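# Birumus Two-Arm Tabletop Scene Pack

**From Wiltirov — revision dated August 27, 2019**

Thank you so much for stopping by the Birumus page! If you bought the pack before this revision, please read the part about the thumb fault before you run anything, and if you're new here, welcome, and please read it anyway. The pack gives you a simulated marble table with a wicker basket in the middle, small things to pick up on either side, and two arms with black hands to do the picking.
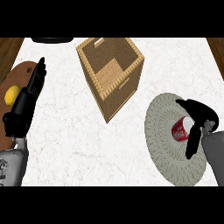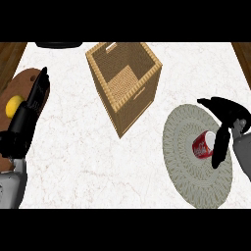
The soda can on the round mat, with the right hand at it and the left hand over by the lemon.

**What was the thumb fault?**

The right thumb could keep closing after the grip limit was reached, so the simulated force on the can climbed with no stop and the run carried on as if all was well.

We first heard about it from Yichen Cai, who had left a long batch going overnight and came back to 2218 finished runs, with 48 of them showing grip numbers that no real hand could ever produce (or survive, we should add). Yichen very kindly sent us the logs, and we spent a good long while with them. The limit itself was fine. The trouble was in Grumura, the grip controller that ships with the pack, which checked the fingers on every step but only checked the thumb when the hand was first told to close. If the can rolled even a little after that, the thumb went chasing it.

Now, in a simulation a bad squeeze costs you a log file and some patience. We know, though, that plenty of you carry your settings straight over to real arms, and that's why we've treated this as a safety matter and written to every registered customer. **If you copied grip settings from an older Grumura onto real hardware, please stop and check your thumb limit before anyone works near the hand.**

## What's changed in this revision

- The thumb is checked on every step, same as the fingers.
- A run that goes over the grip limit now stops and is marked as failed.
- The stop message says which hand and which finger set it off.
- The lemon side uses the same check. We found no bad runs there, but it seemed silly to leave it out!

We ran 700 can pickups on the new version before letting it out the door — all of them stayed under the limit. We still suggest a short batch of 50 on your own machine first, especially if you've changed the weight of the can.

## Getting the update

The update is free for all Birumus owners. Open the Cui launcher, choose your pack, and press Update. Your saved table layouts will stay where they are, but custom grip files are switched off until you open each one and confirm the thumb value. It's a bit of a chore if you have a lot of them, and we're sorry about that. If one won't open, send it to the support desk with the log from the same run.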